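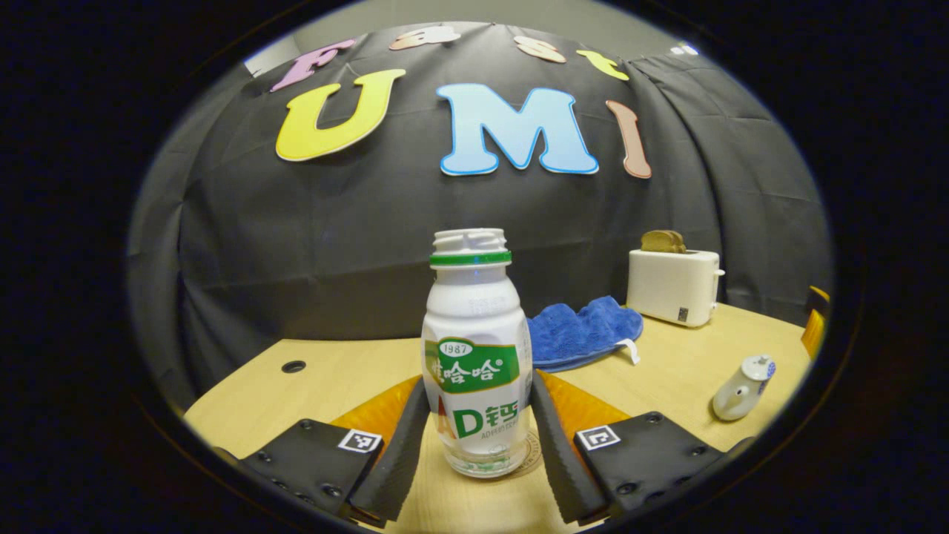
Home Features Food Travel Archive Subscribe

The small bottle at the back of the shop

30 July 2023
By Gilberto Llanos

The shop called Lavus has two fridges, and the one by the till is for people in a hurry. It holds cola, water and the iced coffees that office workers buy on their way in. The other fridge is at the far end, past the rice and the tinned fish, and it is where the children go after school.

Most of what they want is sweet, milky and small. Drinks like these are sold across much of the world, usually in packs, and many adults who grew up with them go on buying them well into middle age. They are hard to place if you didn't have them as a child. The taste is thin and a little sour, somewhere between yoghurt and squash.

Osvaldo Valentini has run Lavus for 7 years. Before that he sold flooring. He took the shop over from a cousin who stocked mainly Italian goods, and for the first few months he kept the same orders going: pasta, tomatoes, biscuits in tall packets. Then the flats opposite were let to students and he began writing down what they asked for.

"I had a notebook by the till," he says. "If two people asked for a thing, I tried to get it. If it was only one person I told them I'd think about it."

The notebook is full now and he is on his third. There are 204 entries in the first one, a good number of them spelt by ear. Some took months to track down. A chilli paste that one customer remembered from her grandmother's kitchen had changed its name, and Valentini bought the wrong one twice before a wholesaler put him right.

Milk drinks went in early. He orders them in cases of 200 from a warehouse by the ring road and keeps them on the lowest shelf, at a height a six-year-old can reach. They sell slowly through the winter and very fast once the weather turns. In August last year he ran out for nine days and heard about it from everyone.

Adults tend to buy one and drink it outside. Several told me they had expected a bigger bottle. A nurse who works nights said she always gets two, one for the bus and one for when she wakes up.

The margins are poor. Valentini makes more on a bag of onions, and the fridge is expensive to run. He has been offered a contract by a soft drinks firm that would fill it for him, with a new door and a light, provided he stocked nothing else in it. He has had the letter since spring and keeps it under the till with the carrier bags.

Lavus is open until 7 every evening.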